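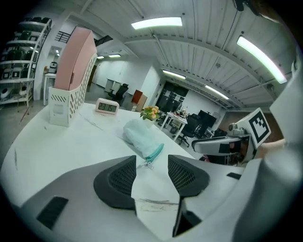 Plarkby takedown notices, README

What this is: a table of takedown notices and platform replies, collected by hand from small publishers and forum owners. One row per notice. Covers video, image and text posts reported as fake accounts, cloned pages or doctored clips. Built because the platforms publish totals and we wanted the individual letters.

Maintainer: Petro Kobzar. Mail goes to the list, please don't send to my personal adress, I lose things.

Version of 18/05/2018. Replaces the June one from last year, which had broken character encoding in the reply column. If you still have that file, bin it.

Files

notices.csv — the main table, UTF-8, comma separated, quotes round anything with a line break in it
replies.csv — platform replies, joined on notice_id
senders.csv — type of sender only, no names
codes.txt — what the reason codes mean
changes.txt — what it says

Columns in notices.csv

There are 17. The ones people ask about:

notice_id: ours, not the platform's. Stable between versions from now on (wasn't before, sorry).
sent: date the sender says they sent it. Not checked against anything.
reason: one of 8 codes, see codes.txt. Code 4 is "impersonation, person", code 5 is "impersonation, organisation". These got swapped in the old file for everything out of Pesova. Fixed.
body: full text of the notice with names, phone numbers and case numbers cut out. Cuts are shown as three hashes.
outcome: removed, kept, partial, no reply. "Partial" means the post stayed but something was done to it, label or age gate or whatever.
lang: guessed by script, then looked at by a person if the text was under 27 words. Short notices confuse the script badly.

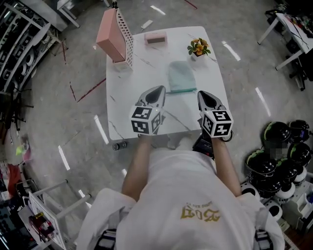
outcome_date: empty for no reply. Also empty where the reply had no date on it, so don't use blank as a stand-in for no reply. Use the outcome column.

Where it came from

Four sources. Dralton forum owners sent theirs in as forwarded mail. Pesova came as a spreadsheet. Llewellyn is scanned letters, typed up by hand, so expect typing mistakes that are ours and spelling mistakes that are theirs, and no way to tell which. The rest came through the web form.

The source column says which. Please split by source before you compare anything. Llewellyn people mostly wrote long angry letters and the Dralton ones used a template, so any text model will just learn the template.

Known problems

- Duplicates. Some senders reported the same clip every week. We kept them all, the field same_as points to the first one.
- Links are dead in a lot of rows. We don't keep copies of the reported posts and won't.
- Senders picked themselves. You can't get a removal rate for any platform out of this. People keep trying. Don't.
- A notice saying a video is fake doesn't make it fake. Nobody here has checked the claims and there is no truth label.
- Time zones: none. Dates only.
- Rows from the web form have a stray space at the end of reason. Strip it. Will fix next time. 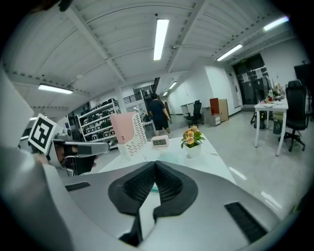
Ceiling lights and exit sign, gripper in front.

Using it

Free for research and reporting, credit "Plarkby notices" and give the version. Don't try to work out who the senders are. If you find a name we missed, mail the list with the notice_id and nothing else, and we cut it in the next version.

Not for use in automatic filtering. The reason codes are too rough for that and the outcomes are the platform's decision on one day, some were reversed later and we only have the first reply.

Loading

Most spreadsheet programs will mangle the sent column on import. Set it to text first. Row order means nothing. Join replies on notice_id and expect more than one reply per notice in places, usually an automatic one and then a real one — the auto column marks which, where we could tell.

Still to do

- second pass on the Llewellyn scans, several pages missing
- split code 8 ("other"), it's become a dustbin
- proper licence text
- reply column for Pesova rows, waiting on them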